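The Groltden Two-Slot Toaster, in Cream

Item 651
In stock at the Flunenport shop, ships in 5 working days

We sell one toaster. People find this hard to believe of a kitchen shop, and some of them walk around the shelves twice looking for the others. We used to carry nine. Eight of them came back, in various moods, and the Groltden is what was left.

It has a cream plastic body, two slots, one lever and one knob. The knob sets the browning. The lever lowers the bread. If you were hoping for a screen that shows you a picture of toast while you are making toast, Oyelaran make a very handsome one at three times the price, and we wish you both well.

What it does

It toasts two slices of ordinary bread, evenly, on both sides. It will also take a bagel half if the bagel is reasonable. The slots are 30 mm wide, so a doorstop cut from the end of a country loaf will go in, but you should have a plan for getting it out. Push the lever up past its resting point and you gain another finger's width of lift, enough to rescue an English muffin without reaching for a fork. Please don't reach for a fork.

The browning knob runs from 1 to 6. Setting 1 warms the bread and hurts its feelings. Most people live between 3 and 4. Corinne Lyons, who answers our phone, eats hers at 6 and would like it known that this is a legitimate choice. The knob has no click stops, so you can settle on three and a bit and stay there for the rest of your life.

There is a cancel function, which is the same lever pushed up by hand. There is no defrost button. Frozen bread goes in at one number higher than usual and comes out as toast.
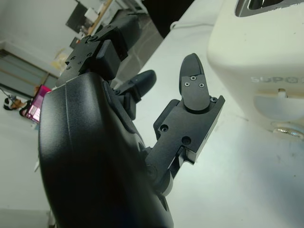 Crumbs are the other half of owning a toaster. The tray slides out at the back and holds a good week's worth if you eat breakfast like a normal household, or two days' worth if you favor seeded rye. Empty it over the sink with the plug out of the wall. It wipes clean with a damp cloth and shouldn't go in the dishwasher, where it will come out shaped like a potato chip.

The outside wipes down the same way. Cream shows coffee and jam, and we think it's better to know about jam than not. Skip the scouring pad. It takes the shine off the plastic and leaves you with a matte patch you'll see every morning.

Where to put it

Give it a hand's width of clear space on every side and nothing overhead. Wall cabinets are fine if they're a proper height up. Curtains are not fine. The cord is on the short side, as toaster cords are, and any spare can be tucked under the base, where there are two hooks meant for the job and ignored by everyone.

The first two or three rounds should be run with no bread in it and a window open. There's a smell. It goes away. We mention it because every January we get a small wave of messages from people who were given one over the holidays and believe the kitchen is on fire.

The details

Slots: 2
Slot width: 30 mm
Cord length: 30 inches
Browning: 1 to 6, no stops
Crumb tray: slides out, rear
Warranty: 5 years
Color: cream, and only cream

Spare parts

Crumb trays, knobs and lever caps are kept in a drawer in Flunenport and cost 5 dollars each. Hendrik Jansen looks after the drawer. He can also replace the heating elements if you bring the toaster in, and he'll ask that you shake it out first. Last year he was brought one containing a whole slice of raisin bread from what he judged to be the previous summer.

What buyers say

"Makes toast. My old one made toast on one side and promises on the other." Ladi Tijani

"I wanted it in green. I have made my peace with cream." Priya Gallagher

"Four stars, as the pop-up is louder than I expected and the cat has moved upstairs." Apolline Lebrun

Goes with

The Jistileo bread knife, item 19, cuts a slice that fits the slots if your hand is steady. We also have a beech toast rack, which cools toast quickly and looks very nice doing it.

Returns are taken within 30 days, used or unused. If it's used, empty the tray before you box it up, and tape the lid of the box down on all sides.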